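Sunday, March 24, 2024
By Fulgencio Barrios
Print this page | E-mail this page

Packing and Sorting, Session 6: Corrugated Boxes and Small Snack Packets

Welcome back! Last time we did jars and tins, so today is the fun one: light, slippery, puffy little packets that never want to lie flat.

Start with the box itself. Ordinary corrugated board is a wavy sheet (the flute) glued between two flat ones (the liners), and it's amazing how much strength comes from that wave. Run your thumb along a cut edge and find it. The flutes should stand upright in the side walls, like tiny columns. Turn them sideways and the box sags under a stack, as Bảo Ông showed us so well in January with the Tellden cartons!

Now the packets. A sealed snack packet has air in it, and that air is your cushion. Don't squeeze it out to save room. Pick up by the body or by the crimped end, lift clear of the box wall, and only then move across. Dragging a packet over a raw cardboard edge is how corners get nicked.

Codes go on the front panel, low and to the right, in thick black marker. One letter, one number. Keep that panel facing you the whole time you work, and leave the printer's own small text alone; it doesn't need covering.

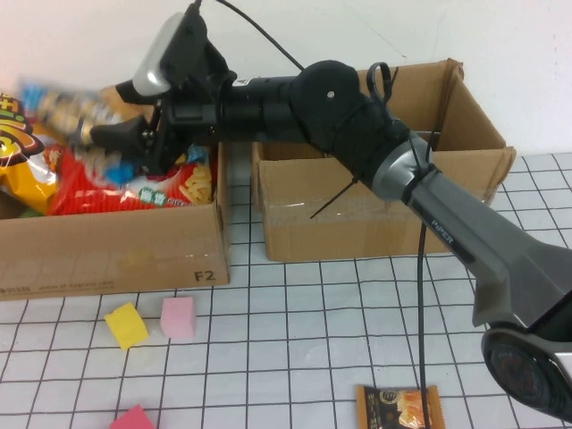

Fig. 1. Snack packet above the left box, marked F2 on the front panel.

For the exercise, work in pairs with two open boxes and a mixed pile of packets:

- Sort by size first, flavor second.
- Stand the tall ones on end along the back wall.
- Fill the middle last, and stop when the flaps close without pushing.

We have some 200 packets from the Robles order, so there's plenty for everyone, and yes, you may eat the casualties.

Before next session, read the Fitari sheet on tape and bring one box from home, the more battered the better. We'll be cutting them open!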